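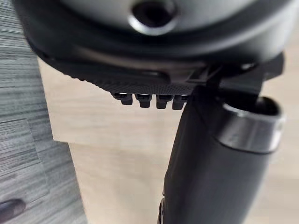

Painemal 64 Canister Filter

I've been running the Painemal 64 on my big planted tank since July and I still like it enough to stock it, so here goes. It's a mid-sized external canister from Tirkero, meant for freshwater tanks up to 64 gallons, and it lives in the cabinet underneath where you can forget it for weeks at a time (I do).

I'd been using a pair of hang-on filters before that and the splashing drove me mad in the evenings. With the Painemal I can hear the fridge in the next room again! There's a bit of gurgling for the first hour while the trapped air works its way out. Give the canister a gentle rock and it settles down.

What you get

The canister and pump head, intake and outlet pipes, two lengths of hose, a spray bar, three media baskets, one coarse sponge, one fine pad and a bag of ceramic rings. No carbon. I don't use it in a planted tank anyway, but we do sell it if you're clearing medicine or tannins.

The hoses are a decent length, though if your cabinet is on the tall side you may want the longer set. Measure from the rim of the tank to the cabinet floor before you order, and email me if you're not sure.

Setting it up

Rinse the rings in a bucket first, they're dusty little things. Coarse sponge at the bottom, rings in the middle, fine pad on top. Fill the canister with tank water, clip the head down, open both taps and pump the primer until water comes through. Then plug it in. Leave a drip loop in the cable, please.

If you're swapping from an old filter, run the two side by side for a month or pop some of the old sponge into the bottom basket. I was impatient with my first tank years ago and lost a whole group of corydoras, and I've never quite forgiven myself.

Who it suits

Community tanks, planted tanks, goldfish if you're at the smaller end of the size range. For shrimp, add the Lodusero intake guard, or you'll be fishing babies out of the bottom basket with a teaspoon. Bettas find the flow a bit much, even with the spray bar turned to the glass. Eglė Dzene, who buys from us for her school tanks, has hers turned right down with angelfish and they seem happy.

Looking after it

I clean mine every six weeks or so, sponge squeezed out in old tank water, rings left alone. A smear of silicone grease on the seal twice a year keeps it supple. Spare seals and pads are always in stock.

Orders in by noon on Friday go out the same day.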